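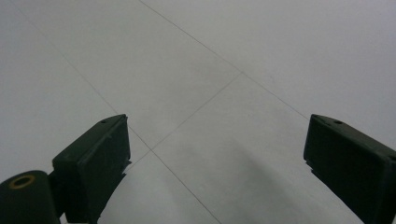 Two fingers or three?

I'm Sarmīte, and I get to try out robot hands all day! My green gripper has two chunky fingers that face each other, a bit like your thumb and pointer finger. You hold it yourself, and its camera looks down past the fingers.

Next I tried one with three fingers. It hugged a tennis ball really well – but it kept dropping my pencil. Two fingers did better there. Which would you pick for a grape?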